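**Clistora lab reports better corner-finding for two-armed bed making**

17 February 2026

Researchers at Clistora have published a method that helps a two-armed robot find and hold the corner of a mattress while its own camera is moving. The work was done at the group's test apartment in Gemovcombe and is the second paper to come out of its Tawhiri project on household bedding.

Most bed-making systems stop, look, plan and then reach. The stop is there for the camera, which gives poor pictures when the robot turns its head or shifts its base. The Clistora team trained its controller on the poor pictures as well. Blurred views were kept in the training set and paired with the joint readings from both arms, so the controller learned to lean on arm position when the picture was weak and to go back to the picture when it cleared.

The team ran 60 trials with each version of the controller on fitted and flat sheets. With the older version, which had been trained on sharp views only, the robot got a usable hold on the corner in 40 of them. The new version raised that by 6. The gain came almost entirely from trials in which the head was turning as the grippers closed in.

"It is a small number, and we say so in the paper," said Ladan Kermani, who led the study. "What I care about more is that the robot no longer freezes halfway to the bed. It keeps going and corrects itself on the way."

The method does less well with pillows. Patterned pillowcases pulled the controller's estimate of the mattress edge toward the head of the bed, and the robot sometimes reached too high. Plain ones caused less trouble. Kermani said the group had tried masking out pillows before the reach but dropped the idea when it slowed the controller too much. 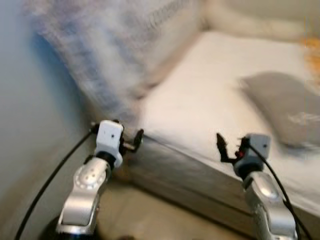

*Both grippers at the near edge of the mattress in a head-camera view. Clistora/Tawhiri project*

The tests used one mattress height and one room layout, and a person reset the bed between trials. The paper does not cover tucking or smoothing, which the robot still does with a separate routine written for the first Tawhiri study.

A second site in Clirkodau will repeat the trials in March with 2 mattress heights and a heavier set of covers. The group plans to release its training code after those runs are finished. The blurred views will be included, along with the arm readings recorded with them.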